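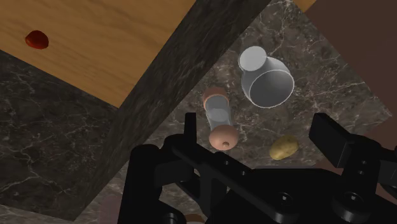 Chapitre 4
La conservation des denrées au froid et à l'abri de la lumière

Objectifs du chapitre
À l'issue de ce chapitre, l'élève est capable de distinguer les principaux modes de stockage des végétaux frais, d'expliquer les mécanismes qui conduisent à leur altération et d'organiser une réserve conforme aux règles d'hygiène en vigueur dans l'établissement.

Notions abordées : respiration cellulaire, transpiration, maturation, éthylène, germination, hygrométrie, rotation des stocks.

4.1 Introduction

Un légume récolté demeure un organisme vivant. Séparé de la plante ou du sol qui l'alimentait, il continue de respirer : il consomme l'oxygène de l'air, dégrade une partie de ses sucres et libère du dioxyde de carbone, de l'eau et de la chaleur. L'intensité de cette respiration varie fortement d'une espèce à l'autre. Élevée chez les légumes-feuilles et les jeunes pousses, elle reste modérée chez les tubercules parvenus à maturité, ce qui explique leur rôle ancien dans l'alimentation hivernale.

Le stockage vise à ralentir ces phénomènes sans provoquer de lésions. L'abaissement de la température constitue le moyen le plus courant, mais il connaît des limites. La tomate, originaire de régions chaudes, supporte mal un séjour prolongé au réfrigérateur : sa chair devient farineuse et ses arômes s'atténuent. La pomme de terre, exposée à un froid trop vif, transforme une partie de son amidon en sucres et brunit de manière excessive à la friture. Conservée à la lumière, elle verdit et peut accumuler de la solanine, substance toxique que la cuisson n'élimine pas de façon satisfaisante.

L'humidité de l'air intervient également. Un air trop sec entraîne le flétrissement des produits ; un air saturé favorise le développement des moisissures, notamment sur les fruits blessés lors de la récolte ou du transport.

4.2 Étude de cas : la réserve de la cuisine centrale de Brivville

La cuisine centrale de Brivville prépare 893 repas par jour de service. Sa responsable des approvisionnements, Hiwot Abera, a entrepris au mois d'août une révision complète du plan de stockage, à la suite de pertes répétées sur les tubercules. Le relevé établi avec Cleiton Teixeira, chef de production, a mis en évidence deux causes : l'entreposage des pommes de terre à proximité de fruits dégageant de l'éthylène et l'absence d'étiquetage par date de réception.

Le nouveau plan répartit les denrées en 16 emplacements numérotés. Les livraisons du fournisseur Kandusley, reçues le mardi, sont pesées, triées, puis placées derrière les lots plus anciens, selon le principe « premier entré, premier sorti ». Tout produit présentant une blessure ouverte est écarté avant la mise en rayon.

Questions préparatoires
Avant d'aborder la section 4.3, relire la définition de la maturation donnée au chapitre 3, puis rechercher les conditions de conservation de l'oignon, de la carotte et de la laitue. Les résultats seront consignés dans le tableau de la fiche 4-A.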